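Piltow bench automation – weekly safety and faults meeting
2 Apr 2019, small meeting room, 9 am start
Present: Maya Zein (chair), Sawsan Abou Jaoude (minutes), Daher, two from controls
Apologies: Drarton rep

1. Last minutes
OK'd. Spare e-stop button still on order from Flokton.

2. Right arm grip fault, drink station
Right gripper let go of its load on the approach to the mug, run 790. No alarm on the screen. Arm carried on with the rest of the program as if still holding. Nobody hurt, spill went over the table edge and onto the floor by the power strip.
Log shows grip force dropping for 2 seconds before release. Limit was set to warn only, not stop. Maya – should have been a hard stop from day one. Agreed.
Daher thinks worn finger pads. Sawsan not convinced, pads were changed at the last service. Could be the cable at the wrist, it has been pinched before. Both to be checked, pads first.

3. Liquids near power
Power strip comes off the floor today, no argument. Long talk about drip trays, no decison. Water only until item 2 is closed? Controls say milky liquid is needed for the level camera. Left as is, but fill kept low enough that a knock doesnt empty it over the side.

4. Speed
Both arms down to 25 percent near the mug until further notice. One person at the e-stop for every run, not at their desk.

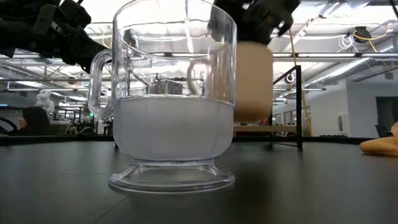
Drink station, both grippers at the mug, right one holding.

5. Actions
Maya – change force limit to hard stop, test with empty cup
Daher – pads, then wrist cable, report by email
Sawsan – fault report to Flokton with log attatched
Controls – move power strip, today

6. AOB
September demo – not discussed, out of time.
Next meeting same time next week.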